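Chapter 8
Tile and Board Finishes

8.1 Scope of the chapter

Interior finishes are the layers of a room that occupants see and touch. They carry no structural load, but they account for a large share of maintenance work over the life of a building. This chapter covers two families of finish: small-format tile on walls and board finishes on floors. Sheet flooring is treated in Chapter 5, and paint systems in Chapter 16.

On completing the chapter, the reader should be able to select a tile shape for a given wall, set out the first course, estimate waste from cuts, and specify the joint where a tiled wall meets a floor of a different material.

8.2 Terms

Field tile is tile laid across the main area of a wall, away from edges and openings. Grout is the material that fills the joints between tiles after the adhesive has set. A course is one horizontal row. The substrate is the surface to which the tile is fixed, usually cement board, plaster or masonry. A movement joint is a gap filled with a flexible sealant so that two parts of a building can shift without cracking the finish between them.

8.3 Tile shape and coverage

A flat surface can be covered without gaps by repeating a single regular shape in only three cases: the equilateral triangle, the square and the regular hexagon. Square tile is the simplest to set out. Its joints run in two directions, and cuts at the edge of a wall are straight and parallel to the joint.

Hexagonal tile has no continuous straight joint. Three tiles meet at each corner, and every joint changes direction after the length of one side. A small error in one tile is therefore harder to see along a line, but it is passed on to the tiles beside it and can build up across a wide wall. Setting out should start from a level line near the middle of the wall and work toward both ends.

For tile of equal area, the hexagon has less edge than the square and so less joint length per unit of wall. With small tile of any shape, joint length rises quickly, and grout color has a strong effect on the finished surface. Grout darker than the tile marks out each unit. Matching grout makes the wall read as a single plane.

The choice of wall finish should be made together with the choice of floor. A pale gray-beige hexagonal wall with slightly darker grout may be set against a reddish-brown wood floor with no skirting board between them. The lower edge of the tile then forms the visible line of the junction, and it must be cut straight and level.

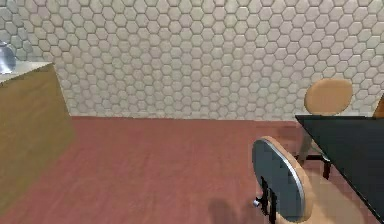 8.4 The wall and floor junction

Wood changes width as the moisture in the air changes. Tile fixed to a rigid substrate moves very little. A gap must be left between the two, and it must not be filled with grout. Where a skirting board is specified, the board covers the gap. Where it is omitted, the gap remains exposed and is filled with flexible sealant.

The floor should be checked for level before the bottom course is cut. If it is out of level, the cut tiles are scribed to the floor and the courses above are kept true.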